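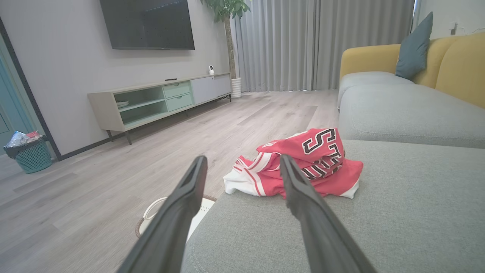
Prestach Home Handling Project
Progress report to the Nerlow Fund, 1/8/19

1. Where we stand

The proposal said that a wrist-mounted camera would give the arm enough to choose a first grasp on a crumpled piece of clothing, with no second camera in the room. After this period I would say that is partly true, and less true than our last report made it sound. That report leaned on the bench results. The bench is a flat table with one shirt on it under even light, and I no longer think it tells us much about a living room.

2. Work done

We moved all grasp trials off the bench and onto furniture. A jersey bunched up on a gray sofa cushion is typical of what the arm now has to deal with: big lettering broken up by folds, white fabric spilling out of a red pile, and a rounded cushion edge close by that can pass for a fold if the depth reading is poor.

We ran 230 trials on furniture with the Kang grasp scorer, and 100 more with the older rule, which simply goes for the highest point of the pile. A trial counted as good if the garment left the surface and stayed in the fingers until the arm reached its hold position. The Stunard group has suggested a looser measure, counting any lift at all. We did not adopt it. It would flatter the numbers, and a shirt that drops halfway is no use to anyone.

3. Results, with cautions

The Kang scorer did better than the highest-point rule. I would not put much weight on the size of the gap. The two sets were not run in matched order, and the piles were made by hand by people who knew which method was up next. Nobody meant to help, but it is easy to leave a nice peak of cloth sticking up.

Printed garments are still the weak spot. The scorer likes strong edges, and large outlined letters give it plenty that have nothing to do with the shape of the cloth. Plain garments hide this problem, and most of our training images were of plain garments. We should have caught that earlier.

The fingers are the other open question. They sit in the camera's view the whole time and cover part of what lies behind them. Masking them out was supposed to fix the false edges along their sides. It did remove them, and it also threw away cloth right next to the tips, exactly where the grasp happens. We have tried 2 mask widths and I am not happy with either.

4. What we are not claiming

We have no evidence yet that the method carries over to a home it was not tuned in. We also have nothing to say about folding. Several people have asked for a folding demo and I would rather not give one until picking up is boring.

5. Next period

Rerun both methods in shuffled order, with the piles made by someone who is not told which one is running.
Add 13 printed garments to the test set and report them separately.
Compare the narrow mask with no mask at all.
Write up the failures by type – slips, missed cloth, cushion grabs – before any further tuning.

The matched rerun should be finished in August. If the gap closes once the order is shuffled, I will recommend dropping the scorer and putting the remaining money into the fingertips. There is no change to the budget or the equipment list.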